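Storage of Printed Cards in Clear Sleeves: Effect of a Backing Board on Flatness
Student project report, Hescombe College, Conservation and Packing module
Catrin Hughes. Supervisor: Rainer Pfeiffer
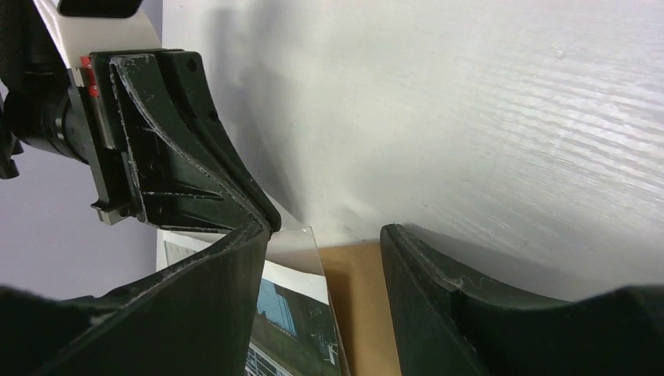
Why does a printed card need a backing board if it is already in a plastic sleeve?

A sleeve keeps fingers and dust off the surface but is too thin to resist bending. The board takes the load when the card is picked up by one corner or stood on edge in a box.

Last updated Aug 7, 2018
324 views – 2 comments

1. Aim

The project compared two ways of packing printed cards for storage in upright boxes. In the first, the card goes into a clear sleeve alone. In the second, a piece of plain brown card is placed behind it. The question came from the Turdale collection, a set of printed picture cards held by the college library, in which a number of cards had developed a curve along the long side.

2. Materials

The test used 100 modern cards of one size, bought as a single lot so that the paper stock would be the same throughout. No cards from the Turdale collection were used. The sleeves were clear, open at one short end and slightly larger than the card. The backing boards were cut from brown board supplied by Gromgate. Boards were cut 2 mm shorter than the sleeve in each direction. A first batch had been cut to the full width of the sleeve and split the side seams on insertion, and these were discarded.

The boxes were lidded card boxes from the departmental store. They were not of archival grade.

3. Method

The cards were divided equally into group A (sleeve only) and group B (sleeve and board). All packing was done on a clean, smooth tabletop. The board was slid into the sleeve first, and the card was then placed between the board and the front face with the picture outwards. Putting both in together was tried but tended to drag the corner of the card against the seam.

Each group was stood upright in its own box with a loose fit. The boxes were placed side by side on a shelf in the workroom during July and left closed. Room temperature was not controlled. At the end of the period each card was taken out of its sleeve and laid face up on a flat surface, and the gap under the highest edge was measured with a feeler gauge. A gap of 1 mm or more was recorded as a curve.

Baranauskienė's notes on sleeve storage, from the module reader, suggest turning the card over and measuring both faces. This was done for all cards – the larger of the two readings was kept.

4. Results

Group A showed more curved cards than group B. The difference was clearest at the two ends of the box, where the cards had leaned. Cards in the middle of group A were mostly flat, as they had been held up by their neighbours.

In group B the curved cards were few and the gaps small. Two of the boards had themselves bowed, and the cards in front of them followed the same line. Both boards had been cut across the grain.

Corner damage was slight in both groups. Where it occurred in group B it was at the open end of the sleeve, where the card had ridden up past the top of the board.

5. Discussion

The board improved flatness under these conditions, though much of the benefit might be had by filling the box properly. A loose box was chosen on purpose to make any effect visible in a short period. Boards also take up space. A box that held 189 sleeved cards when full held far fewer once boards were added, and this matters for a large collection.

Grain direction should have been fixed at the start. It was noticed only when the bowed boards were removed, and the cutting record does not show how the remainder were cut.

The brown board is suitable for a trial or for transport. It was not tested for acidity and should not be used for long-term storage of the Turdale cards. A grey or white acid-free board of the same thickness would be needed, and the fit would have to be checked again.

6. Further work

– Repeat with all boards cut along the grain.
– Compare a full box without boards against a loose box with boards.
– Try one board for every five cards as a divider.
– Extend the test over a winter, with the heating on.

The workroom readings and the cutting record are kept with the bound copy of this report.

Comments (2) | Shares (0)

© Hescombe College. Contact the department office. Back to top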